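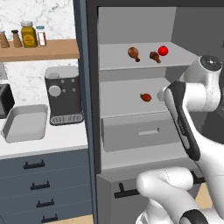
Render: open fridge, two drumsticks and a tomato on the upper shelf.

Thread on how the soap Trellska handles its long-running characters, written after a full rewatch of the Dralenier family years. Spoilers throughout.

1/ The Hrytsenko garage storyline is usually remembered as Branislav Kuruc's. On screen time it belongs to his sister-in-law, Sarla Dixit. She has the opening and closing scene in most of the episodes that matter.

2/ Sarla arrives as a lodger with one suitcase and a part-time job at Tekex, the packing firm. The writers keep her at the edge of other people's rows for 78 episodes. She gets one line per scene, sometimes none.

3/ Then the forged signature. The viewer learns it was hers before any character does, and the secret is held for 20 episodes. That is long for this programme. The usual gap between deed and discovery is 7.

4/ The gap works on a technical level because the scripts keep giving her practical things to do. She does the books. She drives Eduard Jelínek to his hearing. Each errand puts her in a room with someone she has cheated.

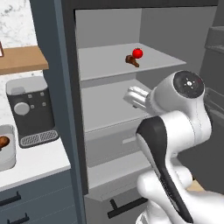 Same set of renders. Tomato on the top shelf, drawers below.

5/ Eduard is the weaker half of the pairing. He was written as a hothead, then softened during the custody plot, then made a hothead again when a new script team came in. No scene covers the second change.

6/ Compare Haruna Iwasaki, the district nurse. Her temper is set up in her first episode, when she shouts at a bus driver, and it returns at intervals. When she finally strikes Branislav at the christening the audience has had years of notice.

7/ The christening episode is directed very plainly. Two locations, no music until the last shot. The confession is played with Sarla's back to the door, so we see Přemysl Kollár come in and she does not.

8/ Přemysl's exit is the one real mistake. He hears everything, leaves for the coast, and is mentioned in 2 later episodes. A character who knows the central secret should not be written out by telephone.

9/ Repeat of the christening goes out Sat 13 March, late slot. The trimmed version loses the bus stop scene between Sarla and Haruna. Watch the full one if you have it recorded.

10/ Next thread will cover the garage fire and who could have had the keys.

20 shares · 7 comments

marrowfat: Eduard's second change is covered, in the pub scene after the hearing. It is short but it is there.

dot_k: I saw that as him being drunk. Would not call it a change of character.

Lowfield: Přemysl rang from a call box at Christmas. Does that count as one of the two?

Back to top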